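Chapter 9
Putting Small Things Away

I have to start this chapter with a confession. For most of my working life I taught people how to tidy cupboards, garages and whole spare rooms, and I never gave a minute's thought to a ball and a basket. Then I spent a term at the Stodstead day centre, where the first session of every course was one table, one light little container and something small to put in it, and I came home with a notebook so full that it turned into this chapter.
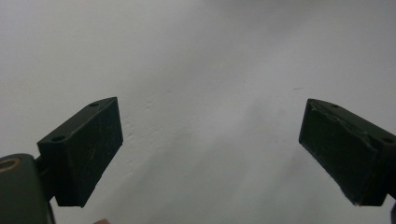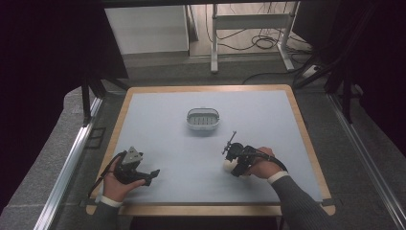
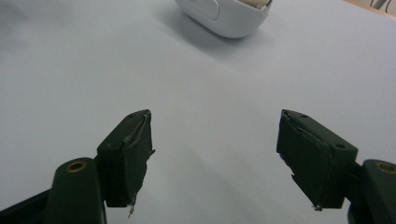
One place, one occasion.

So, what goes on when you put a small thing into a container? Quite a lot! You find the thing, you get hold of it, you lift it clear, you carry it across, you decide it's over the right spot and you let go. We do all of that hundreds of times a day (keys in the bowl, pegs in the bag, teabag in the mug) and we don't feel the joins between one part and the next. But the joins are where it goes wrong. Afiq Santoso, who shared the Stodstead sessions with me, used to make us stop after each part and say it out loud. I felt a right fool the first time. By the third go I'd found out that I always let go too early, which explains a good deal about the state of my kitchen floor.

I'll use Afiq's names for the parts all the way through: find, hold, lift, carry, settle, release. You don't need to learn them by heart now. They'll come round often enough.

9.1 Choosing the container

Containers get bought for their looks, and I'm as bad as anybody. The year I moved to Pradelbridge I came home with a gorgeous tall jar for cotton reels and then had to tip the whole lot out every time I wanted the navy. A low, open basket is much kinder. You can see what's in it, you can reach in from any side, and your hand doesn't have to go down a tunnel.

Low has its troubles too, mind. A light plastic basket slides off if you nudge it, and round things dropped from a height have a habit of hopping straight back out over the rim. If that keeps happening to you, put a folded tea towel in the bottom and try again before you go out and buy something deeper.

Slots or holes in the bottom are lovely for anything that needs to drain, and a nuisance for anything thin. I once kept hairgrips in a slotted basket for a whole September. Every time I picked it up I left a little trail behind me.

9.2 Giving yourself room

Clear the table first. I mean properly clear it, and don't just shove everything up to one end. When there's open space all round the container you can come at it from whichever side suits your arm, and you won't catch your sleeve on the teapot.

Height matters as well. In our group we tried the same task sitting and standing, and Azra Papadopoulos, who is a good deal taller than me, liked a table I'd have needed a stool for. We argued about it all through lunch. My advice is to stand at your table with your elbows loosely bent and see where your hands end up. If you're hunching your shoulders, it's too high for you, whatever Azra says.

Try this before you read on

You'll need a small ball (or a rolled-up pair of socks), a shallow basket and a clear table.

Put the basket in the middle and the ball an arm's length to one side. Move the ball into the basket at your normal speed, then do it again as slowly as you can bear, saying the six parts as you reach them. Swap hands. Swap sides. Then write down which part felt clumsiest with each hand.

Keep that bit of paper, please! We'll want it again in section 9.4, when we get on to objects that roll, and once more at the end of the chapter when we tackle the dreaded button tin.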